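Two Controllers, One Simulated Robot: Was the Difference Real?
Final report, Lolden team, Prorbridge robotics course
28 July 2026

Our assignment was to compare two ways of driving the same two-armed robot in simulation and say which one a beginner should use. The first controller, Rind, takes a target point for the gripper and works out the joint angles by itself. The second, Edance, takes small joint steps and leaves the planning to whoever is at the keyboard. The course page says Rind is "clearly easier." We wanted to see if that held up, and we are not sure it does.

What we set up

All runs used one robot with a two-fingered gripper on each arm, in a room with a white table and a lot of clutter on it. The objects and the textures got shuffled between runs. We kept the camera on the robot because that is the view a person driving it would have. It is tilted and takes getting used to, and the arms themselves take up a good part of it.

The task was to bring a gripper to a named object on the table, close on it, and lift. A run counted as a success if the simulator logged contact on both fingers and the object rose. We did not require it to be held for any length of time, and looking back we should have. 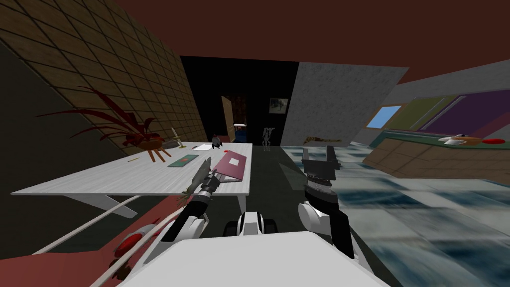

We planned 500 runs for each controller. We finished all 500 with Rind. With Edance we finished 331 before our lab time ran out, so the two sets are not the same size and the Edance set leaves out most of the cluttered tables, which we had saved for last. Any comparison of the totals should be read with that in mind.

Results

Rind logged 302 successes in 500 runs, or 60.4 percent. That looks decent until you go back through the logs. Many of those lifts were flat things pinched at one corner, and the contact sensor was happy with that. We would not call it a grasp. When we replayed a batch from November's practice session with the same rule, the same thing showed up, so it is the rule that is weak and it was weak before we got there.

Edance was slower on every kind of object. It also failed in ways we could understand. If the arm stopped short, it was because the driver stopped short. Rind would sometimes swing the elbow wide to reach a point that was right in front of it, and we never found out why. The manual calls this "posture recovery" – it does not say what is being recovered from.

Reach was a problem for both. The far side of the table asks for a long stretch, and near full stretch the wrist has few angles left to choose from. Thin upright objects were the worst. From the robot's own view it is hard to tell how far the fingers are from anything, and both controllers left us guessing.
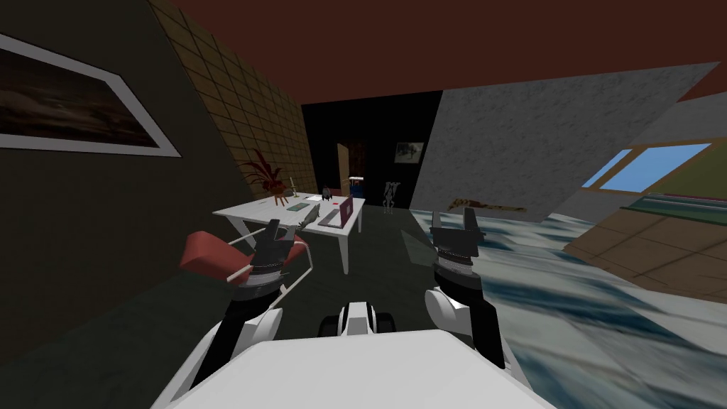
Figure 2. Robot's view of the room, both grippers open. The laptop is at the right front of the table.

What we would not claim

We would not claim that Rind is easier. It takes fewer key presses, and that is all we measured well. We also can't say anything about real arms. Friction in the simulator is one number for every surface, and changing it by a small amount moved the success count more than changing the controller did. We found that out in the last week and did not have time to run it properly.

If another team picks this up, they should fix the success rule first and mix the cluttered tables in from the start. A second camera at the side of the table would help too. Our logs and settings are in the Lolden folder, including the failed runs.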